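Jultarer Returns for a Second Season

Sep 6, 2020

The lights are coming back on in Skirnetti! The supernatural drama Jultarer has been renewed for season 2, with 12 new episodes and the whole main cast on board. Filming starts in March, and the writers are already deep into the Osier family's next round of secrets (and yes, the ferry cliffhanger gets its answer in the opening hour).
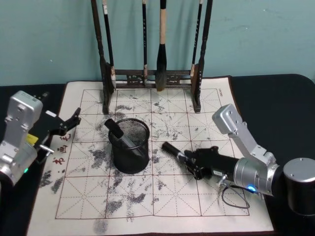 Banafsheh Golestani
Series Publicist

"We had 1,173 letters from viewers after the finale, and I loved reading every theory," said creator Lourenço Rebelo. "Our favourite so far has Inspector Leclerc as the ghost."

Season 1 is streaming now, with a new clip added each week until the premiere.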